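**Thu 15 October**

# Laundry remains unimpressed by progress

EVCOMBE. The machines are coming for our chores, starting with the one most of us skip. At the Molier workshop on Seo Street, a two-armed robot has spent the autumn so far learning to hang socks on a clip hanger, the kind that dangles from a shower rail and tangles the moment you look away.

The job sounds like nothing. Pick up a sock, carry it to the hanger, pinch open a clip, put the cuff in, let go. A bored eight-year-old can do it while watching television. Kadri Mockus, who runs the project, has stopped telling relatives what she does for a living.

"They ask if it can do the ironing yet," she said. "I tell them we're on socks. Then they change the subject."

The trouble is the cloth. A car door is the same shape every morning, but a sock has a new one each time it's picked up, and the clip has a spring in it that wants a firm squeeze at the right angle. One hand has to hold the sock steady while the other sees to the clip, and the hanger, being on a wire, swings if anybody breathes on it. Molier's team gives the robot a head start by laying the socks out flat first, a courtesy seldom met with in family homes.

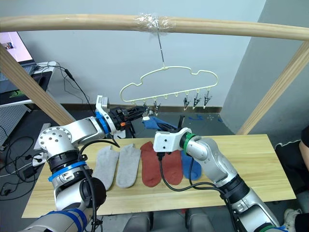 ## How slow is slow?

A good run takes about 20 minutes for a full hanger, Mockus said, and a good run is one in which she doesn't have to get up. In September the team logged 800 attempts. She declined to say how many ended with a sock on the floor, but she did mention that they now sweep first.

Man-sik Ahn, who owns the Coveveo laundromat two doors down, has been over twice to watch. He came away polite.

"Very careful," he said. "More careful than my customers." Asked whether he'd put one in the shop, he said he would want it to manage a fitted sheet, and that he himself had never managed a fitted sheet.

Molier has no price and no date for a home version. Towels are next on the list, then shirts. Matching pairs out of a mixed basket, the part people complain about most, is down for the year after that.

Coveveo is open until ten tonight. Drying is three dollars.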